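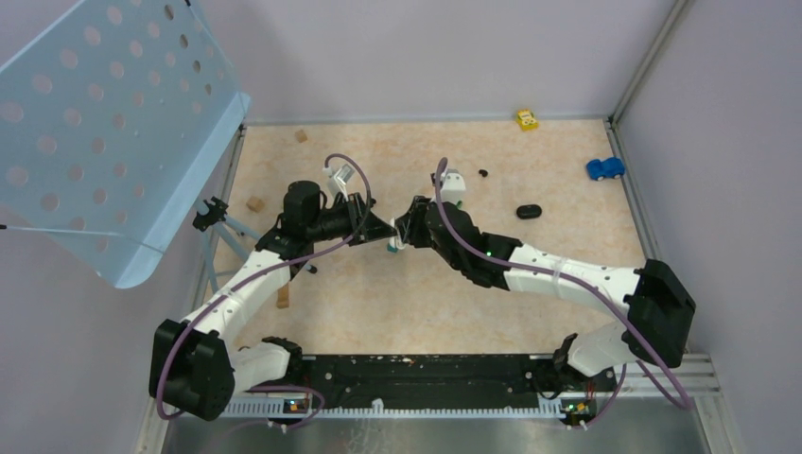 BUNDPORT, June

Dear friends at the Egan Fund,

I hope this finds you all well, and that the weather up your way has been kinder than ours! It has been a wet spring in Bundport, but the hedges have loved it, and I'm happy to say most of our news is good.

When you agreed to support the Skorkwood hedgerow work, we promised to plant along the old cart track first and worry about the creek side later. The cart track is finished. We put in 2,514 young plants between the school field and the mill gate, mostly hazel, dogwood and serviceberry, with a few wild plums that Kerubo Lema raised from pits in her own yard (she started them long before there was any grant, so you got those for free). The stretch nearest the mill is heavy clay, and it took us twice as long as I'd told you it would. I should have listened to Lorcan Buckley, who farms next to it and warned me in the fall.

We lost 183 plants over the winter. Most went to voles, which got in under the mulch, and the rest were in the low corner where water stands after rain. We've pulled the mulch back from the stems and replaced everything except the low corner, where we'd like to try willow.

On the money side, we are a little under on plants and a little over on fencing. The deer fence came to 754 dollars more than we budgeted, as the posts we first ordered were too short for the slope and the yard would only take half of them back. I've moved that amount across from the tool line, and the receipts are in the packet. If you would prefer we handle it another way, please do call me.

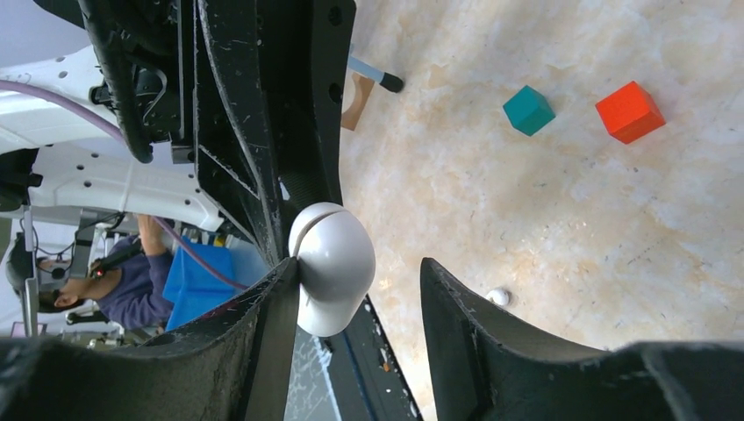 Will the creek side still be planted this year?

We plan to start it once the leaves are down, beginning at the footbridge and working toward the road, and the plants are already on order.

The walking mornings have been a joy. We held 16 of them, and families who came for one often turned up for the next, bringing cousins and thermoses and, once, a very muddy dog. The children have named the big oak by the stile Cleleo, for reasons they won't share with me, and it now appears under that name on Kerubo's hand-drawn map.

Our next job is weeding, and plenty of it. I'll send a shorter note after the summer with the survival count for the replacements, and the willow quote as soon as I have it.

With warm thanks from all of us at Skorkwood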